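Forum > Local Bands > 70s and 80s

Did Fetau really play to 700 people at the Dokach ballroom in July 1978? The guitarist's memoir says so, and the fan page repeats it, but I can't find a poster, a ticket stub or a review. Sounds like a story that grew.

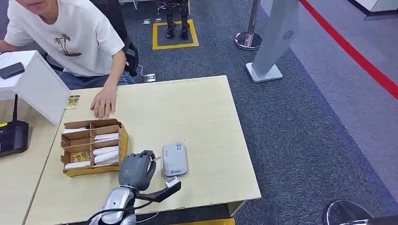 Kerttu Harju doubts it too: the fire limit in that room was 282, and she has the old permit. Holzer opened, she says, and got paid 36 dollars.

Second answer: my uncle was there, it was packed. He also says he saw Hendrix at a gas station, so take your pick.

Try the library microfilm.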